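3.2 Guest records and the room survey

The second part of the study used booking records from the Skutmont, a budget hotel on the ring road at Drasham. The hotel has 58 rooms on three floors and no restaurant. Breakfast is served in the lobby from half past six. It was chosen because most of its guests stay one or two nights and because the owners, the Trevico group, keep the same booking system at all their sites.

The records covered 2945 stays. Stays by staff and by airline crews were taken out before the count, as were bookings that were cancelled on the day of arrival. For each stay we had the room type, the length of stay, the way the booking was made and the time of check-in. We did not have names, home addresses or payment details.
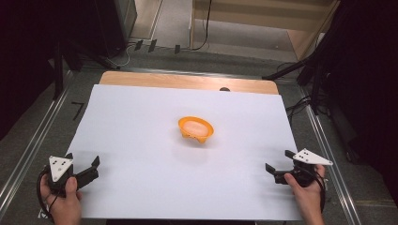

A short paper form was left in the rooms during June. It asked guests to score the bed, the noise level, the bathroom, the check-in and the value for money, each from one to five, and left three lines for comments. Reception handed out 500 forms in all. Guests could return them at the desk or leave them in the room, and most chose the room. Forms with fewer than three scores filled in were not used.

Harvey Landry entered the scores and read the comments twice, with a gap of two weeks between readings. Comments were sorted under 12 headings taken from Heiskanen's earlier work on roadside hotels. Where a comment fitted more than one heading it was placed under the one mentioned first. A few dealt only with the weather or the traffic and were left out.
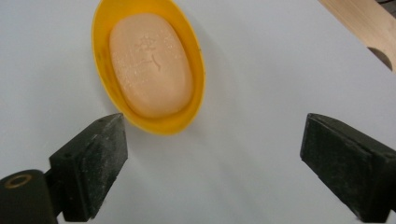
Late arrivals were treated as a separate group. We counted a guest as late if check-in was after ten in the evening, when the desk is closed and the key is collected from a box by the side door. These guests gave lower scores for check-in than the others, but their scores for the bed and for noise were much the same. Several wrote that the code for the box had been hard to find in the confirmation message. The hotel changed the wording of that message after the survey ended, so the effect of the change is not covered here.

Figure 4. Mean guest score for check-in, by hour of arrival. Stays with no recorded check-in time are not shown.

Rooms facing the road had lower noise scores on the first floor only. The upper floors have newer windows, and we return to this point in Section 4.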